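Findevell Extension Program
Home | Courses | Handouts | Reading List | Contact

Planning and Paying for Automation
Handout for Session 4: The Budget Before the Robot
September
By Leire Bermúdez

Welcome back, everybody, and thank you for the pile of questions you left on my desk after last session (I have read every one, including the one written on a napkin). A good many of you asked some version of "when do we get to pick the robot?" and the answer is: soon, but please spend one more evening with me on the money first, because I have watched a lot of lovely machines sit in a hallway waiting for a part that never got into the budget.

1. Start with the doors

Our running case is still Cluduvgate, the assisted-living building with 33 apartments where the owners would like a mobile robot to fetch and put away things for residents. When I ask a group to list the tasks, I hear about cups and laundry and medicine trays, and almost always the doors get left off. Every one of those jobs has a door somewhere in it! Cabinet doors, closet doors, the door between the bedroom and the hall. So before you write down a single price, walk the building with a notepad and a tape measure and write down, for each kind of door, how wide it is, what sort of handle it has, which way it swings and how much floor is left over once it is open.

That last item gets people in trouble. A robot with a wide base needs somewhere to stand while the door comes toward it, and if there is no such place you are either buying a smaller base or paying a carpenter, and both of those belong on your sheet.

2. Simulation as a budget line

Most of the suppliers you will talk to can run your tasks in simulation before anything ships. Take them up on it, and pay for it if you have to. In our Cluduvgate worksheet we set aside $2000 for this, under "trials before purchase," and I would keep that line even if the rest of the sheet got squeezed. Handles and panels are a fine thing to try first, and the views from the robot's own side of the job tell you far more than a brochure does.

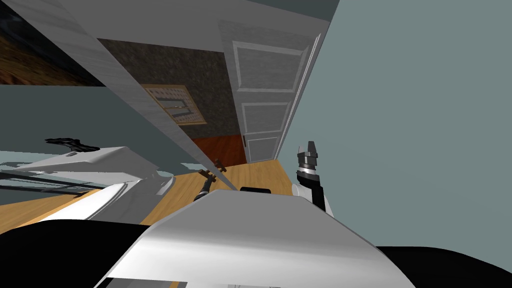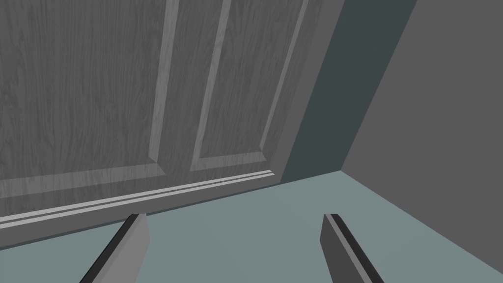

Simulated door work. First view: gripper close to a small dark handle. Second view: two gripper fingers near the bottom rail of a grey paneled door.

When you sit down with views like these, keep your worksheet next to you and ask the supplier dull questions. Which handles has the gripper been tried on? Can the fingers be swapped, and what does a spare set cost? How long does the swap take, and can your own staff do it? I like to write the answers straight into the cost column, even when the answer is "we'll get back to you," so that the blank stays there nagging at me.

3. One arm or two

The Julolier quote in your packet is for a two-armed machine and the Fagundes quote is for a single arm on a lighter base. Please don't compare the totals at the bottom yet. Go through your door list and mark the ones where a second hand would help, say holding a door open while the other arm reaches in. If you only have a few marks, changing those handles or adding a door stop may cost a good deal less than the second arm.

4. For Wednesday

Bring a door list for a building you know (your own home is fine) with at least 8 entries, and a first draft of the trials line. Pencil is welcome.

Contact: Leire Bermúdez, Findevell Extension Program | Copyright Findevell | Back to top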